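About Kavanagh Walking Breaks

10 Jan 2023
By Oisín Brennan

Quick one, as the old page was years out of date and people kept ringing the wrong number.

We do short walking holidays in the west of Ireland. Two nights, three nights, five at a push. Small groups, decent beds, bags moved for you. Started by Ruairí Dunne and myself out of a spare room in Westport, now in a proper office over a chemist. Still no lift.

Most of our guests come from Dublin, Leeds and Manchester, plus a fair few from further off who tack us on to the end of a bigger trip. Ages all over the place. You don't need to be fit fit — if you can manage a couple of hours on a bumpy lane and a stile or two you'll be grand on the easy routes. Harder ones are marked on the bookings page.
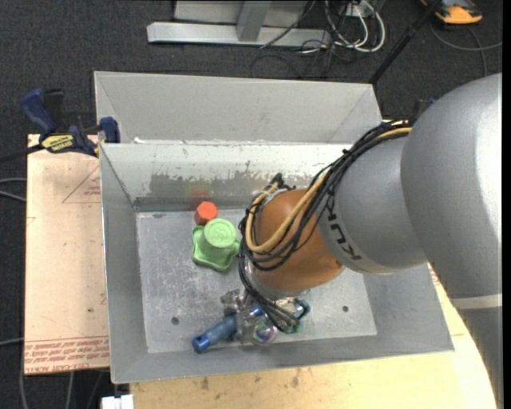 Routes: 47 of them at the moment, Mayo and Connemara mainly, a handful down in Clare. Fergal Ó Flaithearta walks every new one before it goes on the list, then walks it again in bad weather. He has thrown out some lovely ones over parking. The island day is the one people ask for, ferry permiting. Book that early, it goes by Easter.

Where you stay — guesthouses and small hotels, all within walking distance of a pub that does food. No dorms. Single rooms when we can get them, and we don't charge extra in January or the other quiet months.

Who's who. Ruairí does the money and the minibus. Sidra Swati looks after bookings and is the one who'll answer your email. Fergal guides, so does Tomás Phelan, who also does the bird mornings. I do whatever's left, inlcuding this page.

Deposit is €200 a head, balance 5 weeks before you travel. Dogs on some trips, ask Sidra first. Vouchers yes, any amount.

New for this year: a train-only weekend, no car needed from Dublin. Dates to follow once the hotel comes back to us.

Office open mornings. Leave a message otherwise and we'll ring you back, usually same day, though not if we're all up a hill.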